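Hollevance Zip Jacket, Cream

Style no. 431

The Hollevance is a light zip-up jacket for cool mornings, the walk to the station and the back of an office chair. We've sold it in navy since May. Cream with black trim is the second colour, and the cut hasn't changed.

The collar stands up when the zip is fully closed and folds down softly when it isn't. The front zip runs from the neckline to the bottom edge, with silver-grey teeth set between wide black strips. Both pockets are outlined in black. The hem is a wide plain band in the same cream as the body.
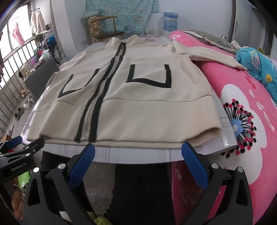 Fit

Regular through the body with room for a jumper underneath. If you're between sizes and plan to wear it over a T-shirt only, take the smaller one. Sleeves are on the long side. Perla Tovar, who cuts our patterns, can shorten them by up to 3 cm if you leave a note with your order. Shortened jackets can't be returned for change of mind.

Sizes: XS to XXL
Weight: 500 g in a medium
Colours: cream with black trim, navy
Fit: unisex

Washing

Close the zip and turn the jacket inside out.
Cold gentle cycle with other light colours. No bleach and no fabric softener.
Reshape the collar and hem while damp and dry flat in the shade. Don't tumble dry.
Cool iron on the reverse if needed, keeping clear of the zip.

Make-up, city grime and sunscreen show on cream, mostly at the collar. Dab marks with mild soap and lukewarm water before washing.

Folding and storage

Lay the jacket face up with the zip closed and smooth the front. Fold each sleeve across the body, then bring the hem up to the collar. It can go on a hanger for the season, but store it folded over summer so the shoulders keep their shape.

Delivery and returns

Orders leave our Wastov workroom within 2 working days. Unworn jackets can be exchanged for another size while stock lasts. For repairs or a replacement zip pull, write to Senyo Bawa at the workroom and quote the style number.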